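灰色の布

いいね 34 コメント 2

オルテンシア・アラベナの店は、ラセモンの坂を下りきったところにある。看板には「修理」としか書いていない。時計も直すし、秤も直す。ミシンは場所を取るので断るが、置いていかれれば結局は直す。

ウンジがそこで働きはじめたのは二月だった。駅の掲示板に貼ってあった紙を見て電話をかけると、出た女は名前も聞かずに「細かいものは見えるか」と言った。見えますと答えたら、明日の朝八時に来いと言われた。

最初の仕事は布を敷くことだった。

作業台に濃い灰色の布を広げる。台のほとんどが隠れる大きさで、棚に丸めて押し込んであるせいで、広げてもしわが残った。ウンジは手のひらで何度も伸ばそうとした。

「しわはいい」とオルテンシアが言った。「小さいものが転がったとき、しわで止まる」

床は薄い茶色に細かい斑点の入ったもので、ねじを落とすと見つからない。前にいたカイという若い人は、ねじを一本捜すのに昼休みを全部使ったことがあるそうだった。カイ・スペルリングという名前は、工具箱のふたの裏にまだ残っていた。油性ペンの字で、最後の一文字だけ薄くなっていた。

ひと月のあいだ、ウンジは分解だけをやった。外した部品を布の上に、外した順に左から並べる。並べ終わるとオルテンシアが見にきて、何も言わずに戻っていくか、ひとつを指で押して位置を直すかした。直された理由は、組み立てるときにわかった。

ある日の昼前、イフェオマ・ウグウという客が木箱を抱えて入ってきた。中身はブレスターの穀物挽きだった。古い型で、鋳物の胴に手回しのハンドルがついている。

「母の台所にあったものです」と客は言った。「回すと途中で引っかかるんです。力を入れると動くんですけど、嫌な音がして」

「力は入れないほうがいい」とオルテンシアが言った。

「もう入れました」

オルテンシアはハンドルを持ち、四分の一だけ回して止めた。それからウンジのほうに箱ごと押した。

「いくらくらいかかりますか」

「開けてみないとわからない。見るだけなら650」

客は財布から1000を出し、おつりはいりませんと言った。オルテンシアは引き出しを開けて、おつりを数えて渡した。

午後、ウンジは布を敷きなおして穀物挽きを開けた。粉の匂いがした。何の粉かはわからなかった。胴の合わせ目に古い粉が固まっていて、竹串で掻き出すと薄い板のようになって剝がれた。ハンドルの軸を抜き、受けを外し、その奥にあった平たい輪の形の板を外した。真ん中に大きな穴があいている。それから小さな歯車が出てきた。

板を拭いて布の上に置くと、穴の中に布の色が見えた。

歯車は歯がひとつ潰れていた。ウンジは爪で触って確かめ、もう一度触った。潰れているというより、横に寝ている感じだった。

「ひとつ寝てます」

「見せて」

オルテンシアは拡大鏡を目に当て、歯車を明かりの下で回した。長いこと黙っていた。

「石だね」

「石ですか」

「豆に小石が混じっていた。噛んで、そのまま回した。もう入れましたと言っていたのは先週のことじゃない。もっと前だ。縁が丸くなっている」

ウンジは歯車を受け取って、もう一度見た。言われると、寝た歯の角だけ少し光り方が違った。引っかかったまま、何年も回しつづけた人がいたということになる。

替えの歯車はプレンデオの倉庫に頼むしかなかった。電話をかけると、ユスフの棚を見てくると言われて、長く待たされた。ユスフというのが人の名前なのか棚の名前なのか、ウンジには最後までわからなかった。同じ歯数のものがあるという返事だった。

届くまでのあいだ、板も軸も受けも缶に入れておいた。缶には紙を貼り、「ウグウ、穀物挽き」と書いた。ほかの仕事をしているとき、ウンジはときどき棚の缶を見た。

歯車が来た日の夕方、イフェオマ・ウグウから電話があった。

「まだ間に合うなら、音は残しておいてもらえませんか」

「音というのは」

「引っかかるときの音です。嫌な音だと言いましたけど、母が回すと、いつもあの音がしていたので。変なお願いですみません」

ウンジは受話器を手で押さえて、オルテンシアにそのまま伝えた。オルテンシアはやすりを置いた。

「直せば音は消える」

「はい」

「直さなければ、そのうち隣の歯もやられる。そう言いなさい」

ウンジはそう言った。電話の向こうで水を流す音がして、止まった。

「じゃあ、直してください」と客は言った。「古いほうの歯車はもらえますか」

「もらえます」とウンジは答えた。オルテンシアには聞かなかった。

翌朝、ウンジは少し早く来た。ストーブに火を入れ、布を広げ、手のひらで一度だけ撫でた。折り目が台の真ん中あたりを横切っていたが、そのままにした。缶のふたを開け、板を最初に出した。次に新しい歯車を袋から出した。

奥でオルテンシアが湯を沸かしていた。

「どっちから組む」と声がした。

「板からです」

「歯車は」

「板のそばに置いてあります」

返事はなかった。やかんが鳴り、火を止める音がした。ウンジは袖をまくって、椅子を台に近づけた。

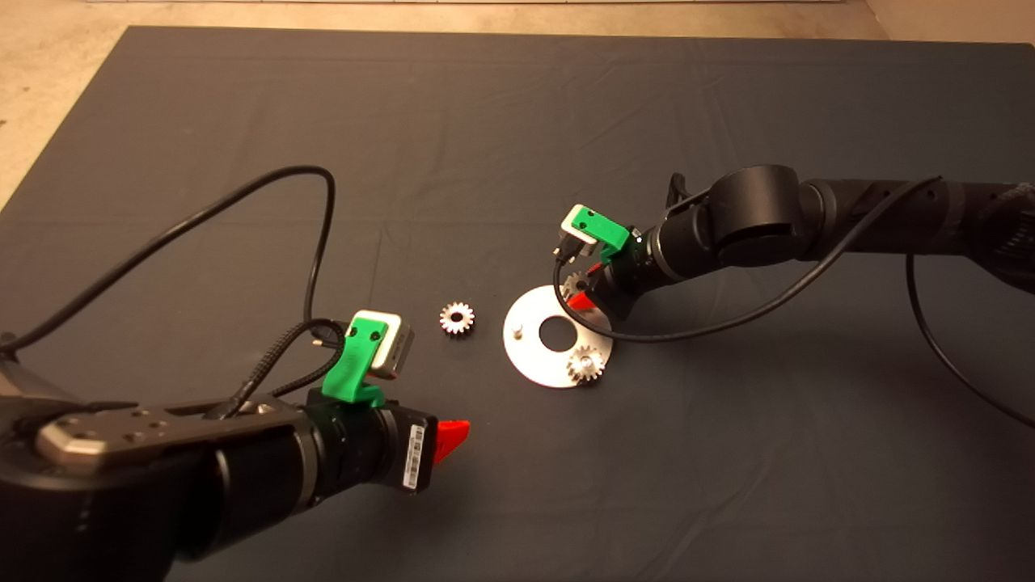
最終更新:2月 午後4時

「灰色の布」はこの一話で終わりです。ラセモンの坂の話はもうひとつ、秤を持ってくる男の話を書きかけています。オルテンシアはそちらにも出ます。

文:アナスタシア・クリシコプロス

お問い合わせ | © アナスタシア・クリシコプロス | ページの先頭へ戻る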